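메마본, 탁상용 작업판 '바스틱' 개선판 발표… "주름은 여전히 생깁니다"
조회 1846 | 댓글 4

[1999년 11월 30일] 생활용품 제조사 메마본(Memavon)은 옷 개기와 가벼운 다림질, 바느질에 쓰는 탁상용 천 작업판 '바스틱(Bastik)'의 개선판을 내놓는다고 밝혔다. 색상은 짙은 회색 한 가지다. 다른 색을 원하는 고객을 위해 회사는 회의를 여러 차례 열었고, 그 결과 짙은 회색이 한 번 더 채택되었다.

바스틱은 평평한 판에 얇은 충전재를 대고 그 위에 천을 씌운 물건이다. 식탁이나 책상 위에 올려놓고 쓴다. 접는 다리도 없고 서랍도 없으며, 세워 두면 그냥 판이다. 지난 3월 첫 제품이 나왔을 때 한 소매점에서는 이를 게시판으로 알고 문구 코너에 진열했는데, 공교롭게도 그 매장의 판매량이 가장 좋았다. 메마본은 이 사실을 어떻게 받아들여야 할지 아직 결정하지 못했다.

이번 개선판에서 가장 크게 달라진 부분은 겉천이다. 첫 제품의 천은 너무 팽팽하게 당겨져 있어 셔츠 소매를 올려놓으면 미끄러졌고, 단추는 식탁 밑으로 굴러갔다. 직물 공급사 쿠슈니르(Kushnir)가 새로 짠 천은 표면이 조금 더 거칠고 무게가 있다. 대신 손으로 누르거나 밀면 주름이 간다. 특히 사람이 서는 쪽, 그러니까 팔꿈치와 손목이 자주 닿는 아래쪽에 잔주름이 모인다.

제품 개발을 맡은 일랑고 라이 부장은 "주름을 펴는 데 쓰는 판에 주름이 가는 것이 말이 되느냐는 질문을 사내에서 가장 많이 받았다"며 "옷감 밑에 깔린 주름은 얇은 면에는 자국을 남길 수 있으니 다리기 전에 손바닥으로 한 번 쓸어 주시면 된다. 저희 집에서는 그렇게 하고 있고, 가끔 잊는다"고 말했다.

회사는 출시에 앞서 317가구에 시제품을 보내 40일 동안 써 보게 했다. 설문지에는 옷 개기, 다림질, 단추 달기, 기타의 네 항목이 있었다. 응답자 상당수가 '기타'에 표시했으며 내용은 다양했다. 뜨거운 냄비 받침으로 썼다는 답이 있었고(권하지 않는다), 만두를 빚었다는 답도 있었다(역시 권하지 않는다). 고양이가 점유하여 평가가 불가능하다는 답은 세 장에 걸쳐 적혀 왔는데, 문장이 좋아 사내에 회람되었다.

의견 가운데 제품에 반영된 것도 있다. 뒷면 네 귀퉁이에 얇은 고무를 덧대 나무 식탁 위에서 덜 밀리게 했고, 겉천은 벗겨서 빨 수 있도록 뒷면 고정 방식을 끈에서 똑딱단추로 바꾸었다. 첫 제품의 끈은 묶기는 쉬웠으나 풀기가 어려웠다. 고객상담실에는 가위로 잘라도 되느냐는 전화가 꾸준히 걸려 왔고, 상담실은 늘 안 된다고 답했으며, 고객은 대개 이미 자른 뒤였다.

반영되지 않은 의견도 밝혀 둔다. 판을 반으로 접을 수 있게 해 달라는 요청이 많았으나, 접히는 시제품은 한가운데에 선이 생겼고 그 선은 바지에 그대로 옮겨 갔다. 꽃무늬 요청은 검토 중이다. 검토는 첫 제품이 나오기 전부터 진행되고 있다.

세탁은 미지근한 물에 손빨래를 권한다. 짙은 색 천이므로 처음 한두 번은 흰 빨래와 따로 빠는 편이 좋다. 널 때는 물기를 짜지 말고 그대로 걸쳐 두고, 다 마르기 전에 판에 다시 씌우면 모서리가 잘 맞는다. 보풀은 생긴다. 밝은 색 실밥은 이 천 위에서 아주 잘 보이는데, 바느질을 하는 이들은 장점이라 하고 그 밖의 사람들은 다른 말을 한다.

개선판은 유통사 질타드(Ziltard)를 통해 전국 생활용품점에 공급된다. 첫 제품을 가진 고객은 겉천만 따로 살 수 있다. 판의 크기는 그대로여서 새 천이 맞지만, 똑딱단추의 짝은 고객이 직접 달아야 한다. 단추와 바늘은 포장에 들어 있다. 단추를 다는 작업은 바스틱 위에서 하면 편하지만, 그 시점에 바스틱은 천이 벗겨져 있을 것이다. 라이 부장은 이 문제를 인지하고 있다고 밝혔다.

메마본은 앞으로도 식탁 위에서 쓰는 물건을 만들 계획이며, 다음 제품은 바느질 상자다. 뚜껑은 있다.
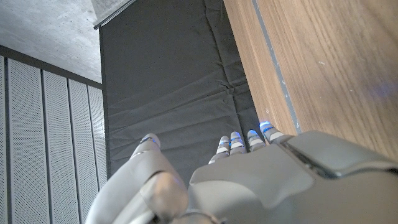
글 | 야리나 유르첸코

메마본 소개
메마본은 다림질 용품과 바느질 소품, 수납용 천 제품을 만드는 회사다. 대표 제품으로 바스틱 작업판이 있으며, 그 밖의 제품은 대표 제품이 아니다.

보도 문의: 메마본 홍보실 야리나 유르첸코
제품 및 겉천 구매 문의: 질타드 고객상담실

메마본 소식지를 전자우편으로 받아 보시려면 아래에 주소를 적어 주십시오. 언제든지 해지할 수 있습니다.

Copyright 1999 Memavon. 무단 전재 금지.
맨 위로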